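Carnet de janvier

Réunion des professeurs de technologie et de sciences à midi dans la salle du fond. Un seul point à l'ordre du jour : le nouveau coefficient du dossier de projet dans la note annuelle. Jusqu'ici le dossier comptait pour presque rien et les élèves le savaient. À partir de cette année il vaut 40 % de la moyenne, le reste allant aux contrôles écrits. J'étais pour, je le suis toujours, mais je vois mieux maintenant ce que cela demande en heures de correction.

On a passé l'essentiel du temps sur la grille. La version envoyée par le lycée Hilldale comporte sept critères, dont deux qui se recouvrent : « démarche » et « méthode ». J'ai proposé de les fondre. Accord de principe, puis retour en arrière, puis accord de nouveau. La rubrique sur l'orthographe reste, à mon avis trop lourde pour des classes où certains écrivent le français depuis deux ans.

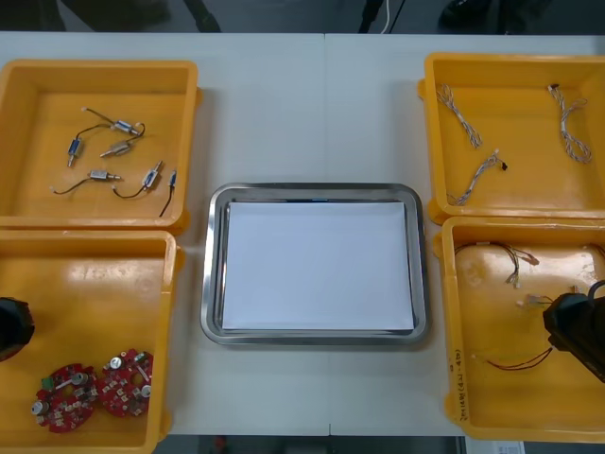
Composants électriques dans les bacs jaunes.

Après la réunion, cours avec les troisièmes. J'ai annoncé le changement de coefficient. Peu de réactions sur le moment. À la fin de l'heure, deux élèves sont venues demander si un travail commencé à deux serait noté à deux. Je n'avais pas la réponse. Je l'ai noté pour la prochaine fois, avec la question des absents, que personne n'a soulevée ce midi et qui va se poser dès février.

Relu ce soir trois dossiers de l'an passé avec la nouvelle grille, pour voir. Le premier perd des points, il était joli et creux. Le deuxième en gagne. Le troisième ne bouge pas. Je ne tire rien de trois copies, mais je compte refaire l'exercice sur une classe entière avant les vacances. Il faudrait aussi qu'un collègue note les mêmes de son côté, sans voir mes chiffres, sinon on ne saura pas si la grille tient.

Acheté du papier, des chemises cartonnées et une agrafeuse. La mienne est morte dans le tiroir.

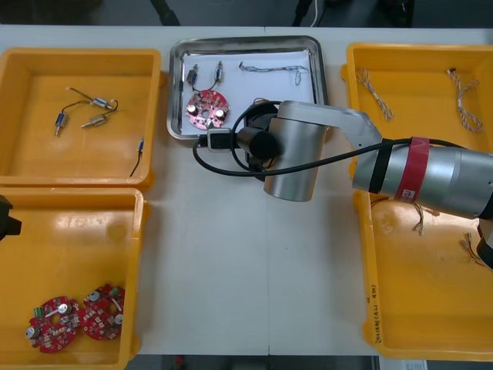

Le lendemain, 7 heures du matin

Mal dormi. Pensé au calendrier, qui est mal fait. Les dossiers arrivent la même semaine que les conseils de classe. On nous a dit que les dates dépendaient de l'établissement — donc on peut les déplacer, à condition de s'y prendre maintenant. J'ai écrit un message à la direction avant de partir, court, avec une seule demande : deux semaines d'avance sur la remise.

Reçu aussi la brochure Gremetti pour la formation à l'évaluation par compétences. Une journée et demie, à distance, sur le temps personnel. Je m'inscrirai peut-être. Le programme annonce beaucoup de vocabulaire et peu de copies d'élèves. Ce qui m'aiderait serait de corriger à plusieurs, dans la même pièce, pendant un après-midi.

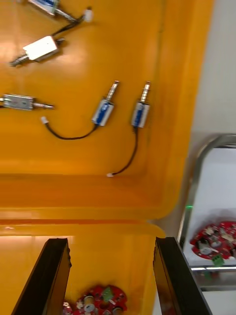
Petits solénoïdes au fond d'un bac.

Cours du matin sans histoire. J'ai fait rédiger une question de départ à chaque groupe. Les trois quarts écrivent un thème (« l'énergie », « les ponts ») et s'arrêtent là. Passé l'heure à transformer les thèmes en questions. Un groupe est arrivé à quelque chose de précis sur l'isolation d'une boîte à goûter, avec ce qu'ils voulaient mesurer et dans quel ordre. Je leur ai demandé de garder leur brouillon dans le dossier. La grille ne prévoit rien pour les brouillons, à ajouter.

Déjeuné avec les collègues de mathématiques. Eux n'ont pas de dossier à noter et trouvent que nous nous plaignons tôt. Parlé du logiciel Ukow pour la saisie des notes. Il n'accepte pas encore deux coefficients différents dans la même matière, donc tout passera par un tableur ce trimestre.
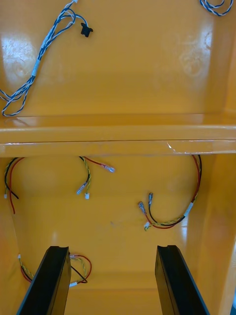 Abubakar a répondu au message collectif en fin de journée : selon lui la grille est encore trop longue, un élève de quinze ans ne lira pas plus d'une demi-page, et il vaudrait mieux la faire réécrire par une classe avant de la distribuer. Il propose la sienne pour un essai. J'ai dit oui pour la semaine prochaine.

Reste à imprimer la version courte, et à répondre aux deux élèves pour le travail à deux.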